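# Notes from the Gustance Family History Open Day

I drove two hours to the Gustance Record Center in October to find out who my great-great-grandmother's second husband was. I came home with a tote bag, a mild sunburn from the parking lot, and a different great-great-grandmother.
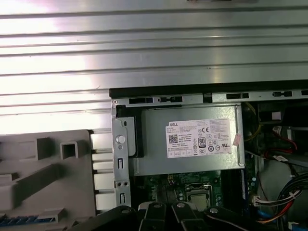
*Ribbed metal panel and slotted rail, with a desktop computer open underneath.*

The open day runs from nine until four and is free, apart from the parking, the lunch, and the copies. You sign in at the front desk, put your coat and pens in a locker, and get a pencil with the name of the center on it. I was told twice that I could keep the pencil. The morning crowd was already deep in conversation by the time I had locked up my pens, and the conversation was about Garg.

I should explain Garg. Garg was a township until it was folded into Jatley, and for a stretch in between it appears to have been in both counties or neither, depending on which clerk was annoyed that day. If your people farmed there, their marriages are in one courthouse, their deeds are in another, and their taxes are missing. Everyone at the sign-in desk had people who farmed there.

## The reading room

The tour started in the reading room, led by Lai-ching Chiang, who has charge of the marriage books and handles them the way I handle other people's babies. She had set out a register from Jatley and let us crowd in to look. The clerk had lovely handwriting up to page 84, at which point someone else took over, someone with a grudge against vowels.

She gave us one good rule, and I wrote it down with my new pencil: copy what the page says before you decide what it means. A man at the back said his grandmother's name was spelled four ways in the same book. Chiang asked which one he had been searching under. He had been searching under a fifth.

We then got a short lesson on bonds, licenses, and returns. I had been treating these as the same piece of paper for years. The bond says somebody meant to get married. The license says they were allowed to. The return says a minister came back and reported that they had. I have two bonds in my tree, both entered as weddings, and one of those grooms married somebody else entirely the following spring. I have apologized to him in the notes field.

## The index

After the reading room came the Stemar index, which is the thing most of us had come for. It takes in burials from 13 cemeteries, and the goal for next year is another 1,000 entries. You can search by surname, by burial ground, or by spouse, and the last of those is a blessing if you descend from women whose maiden names were considered nobody's business.

I searched for my Sarah, who married twice and was, according to my uncle's typed family history, "buried beside her second husband, name unknown." My uncle's history is 100 pages long and has no sources in it at all, unless you count the phrase "it is well known." It has been photocopied for every reunion since I was a child and is treated in my family much as other families treat scripture, or the good china.

The index had two Sarahs. They had the same married surname, were born three years apart, and lay in burial grounds on opposite sides of Garg. One had been a widow and remarried. The other had one husband, lived to a great age, and was the mother of my great-grandfather. My uncle had taken the birth of one and the death of the other and made a single, very busy woman out of them.

I sat there for a while. The person next to me, who was having a similar morning, passed me a peppermint.

## Lunch

Lunch was a ham sandwich and a talk on church minutes, served together. Church minutes, for those who haven't had the pleasure, record who was received into the congregation, who left with a letter for another one, and who was spoken to about dancing. They are slow going, and I recommend them. One family in the handout was dismissed, restored, and dismissed again inside of two years, and the speaker plainly had a soft spot for them. So did I by the end. I was hoping they were mine.

They were not mine. Mine paid their dues and never danced.

## The afternoon

The afternoon was open research, meaning a long table and a ticket system for requests. I ordered the probate file for the correct Sarah's husband. It arrived in a folder tied with cloth tape, and it named all the children, including a daughter, Lavina, who is missing from my uncle's version altogether. He left her a cow and the use of the east bedroom. Her brothers got the land and had to feed the cow.

I also asked about the tax lists for Garg, mostly to be able to say I had. Chiang said they may have gone to Jatley with the rest of the township papers, and that Jatley says they did not. There is a letter about it. There have been several letters about it.

A few practical notes for anyone going next time:

- Bring quarters. The copier takes nothing else and the change machine is a decoration.
- Put your request tickets in before lunch. The line afterward is long and grim.
- The reading room is cold — bring a sweater, as coats stay in the locker.
- Print your family group sheets. I had mine on a phone that died at two o'clock.

I still have no name for the second husband, though he has stopped being my problem and now belongs to some other Sarah's descendants. If that's you, write to me, and I'll send everything I collected on him by mistake. There are nine folders. As for my uncle, I plan to raise the matter at the reunion, after the pie has gone around.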